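From: Orathai Chaimongkol
To: handheld-gripper list
Date: Tuesday, June 5, 2018
Subject: Re: [grippers] Frade pair – anybody bought one?

Hi all, and hi Bruton folks in particular, I know a few of you lurk on here. Sorry for the slow answer, I wanted a proper stretch with the Frade pair before I opened my mouth. Two pictures first, then the long version.

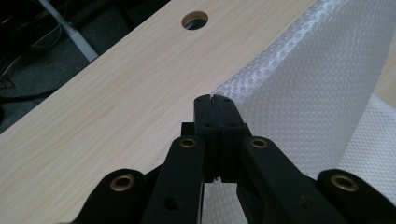
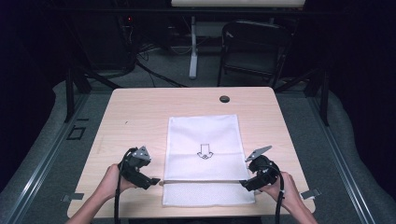 I should say up front that we paid full price for ours, so nobody is leaning on me to be nice. We do soft stuff only: packing sheet, cloth, bags, anything that flops. My main worry going in was the tips, because the last set we tried (the Plovov ones, some of you will remember my grumbling) had a rounded pad that let thin material slide right out the side. The Frade tips are flat on the inside and they close on each other all the way up, and you can see it on that bumpy plastic sheet, where the two blocks meet in one thin line with the edge of the sheet between them. I love that! For cloth I mostly don't pinch at all. With the folded strip I just set one finger at each end of the crease, left and right, and work from there. It took me an afternoon to stop squeezing the triggers out of habit.

> On the list, someone at Sturkurier wrote:
>
> We're a small parcel outfit and we'd like to record our own
> packing demos instead of paying for them. The Frade kit is on
> our short list. Is it comfortable for a whole shift? How bad
> are the cables? And is the 4000 price the real price or do you
> end up buying half a catalog on top of it?

Taking those in order, more or less.

Comfort: fine for me, less fine for people with small hands. The body is chunky and the trigger sits a bit far forward. I can do 35 minutes and then I want a break, and my colleague quits sooner than that and is grumpier about it. If your packers are going to do full shifts, get them to try a pair on before you sign anything. Frade will lend you a set for a week if you ask for it in writing (they never mention this on the order page, which bugs me).

Cables: they're there, one out of each gripper, and they hang down past your hands. You stop noticing them when you stand still. If you walk between stations you will notice them a lot. Frade says a wireless version is coming in September. They also said that last year, so I'm not holding my breath.

Price: 4000 got us the pair, the marker plates, the cables and the software for one seat. A second seat is another 1000, and that one stung, as we had two people who needed it the same week. I'd ask about it before you order, I think there's room to haggle. We didn't buy anything else from them.

Now the complaints. The calibration step wants 33 poses and if you botch the last one it makes you start over from the first. I have said rude words to it. The manual is for the older model and half the drawings don't match what's in the box. And the marker plates stick up enough that I keep bumping them on the shelf when I put the grippers away. Support did answer me the next morning both times I wrote, and the second person knew the product really well, so credit for that.

Would I buy again? For sheet and cloth, yes, I think I would – for heavy boxes I have no idea, we've never tried one. Sturkurier, what weights are you packing, and do your people stay put at one table? That would change my answer on the cables quite a bit.

Also, if anybody has a decent way of skipping the calibration restart, please, please write to me on or off list.

Orathai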